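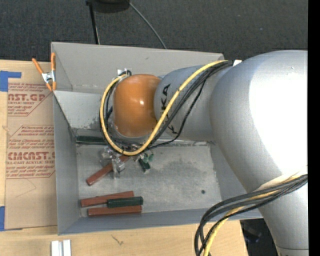
Cambio de pinza en un KUKA: ¿dos dedos o ventosa para sacar bloques de una bandeja?
Preguntado por Baltasar Núñez

Tengo un KUKA vaciando una bandeja gris de bloques rectangulares, rojizos y verde oscuro, mezclados como caen. Ahora lleva una pinza de dedos y me falla siempre en el mismo sitio: los bloques pegados a la pared. El dedo baja, toca el borde y el brazo se para con mucha dignidad. De los últimos 63 intentos, 24 acabaron así.

Me han prestado una ventosa Pruvska para comparar. El controlador es un Plostum y la cámara está fija, no va en la muñeca. ¿Merece la pena el cambio, o voy a estrenar una colección de fallos distinta? El sábado tengo la celda para mí solo.

Lesego Ndlovu
Prueba la ventosa, pero mira antes las caras de los bloques. Si son porosas pierdes vacío y la pieza se cae a medio camino, normalmente donde más ruido hace. Con madera sin barnizar me pasó con dos copas distintas, hasta que puse una de fuelle más blanda.

Con la pinza puedes arreglar bastante por software. Para las piezas junto a la pared, limita el ángulo de agarre de modo que los dedos cierren en paralelo a ella, y deja 5 mm de margen. Si ningún agarre cumple, que empuje primero el bloque hacia el centro. Es feo de ver y funciona.

Otra cosa: revisa los cables de la muñeca antes de culpar a la pinza. Si el bucle queda tirante al girar el último eje, el error de posición aparece justo en los giros forzados – o sea, en los bordes. Y si cambias de herramienta, vuelve a medir el TCP y la carga. Yo perdí una tarde por no hacerlo.

Custódio Vilela
Compra una Zellow y olvídate.

Themba Masilela
De acuerdo con Lesego en casi todo. Para comparar en serio, usa las mismas disposiciones de bloques con las dos herramientas y apunta el motivo de cada fallo, no solo el total. Con la cámara fija, comprueba además que el propio brazo no tape la bandeja al hacer la captura. A mí me tapaba una esquina entera y le eché la culpa al detector durante todo abril.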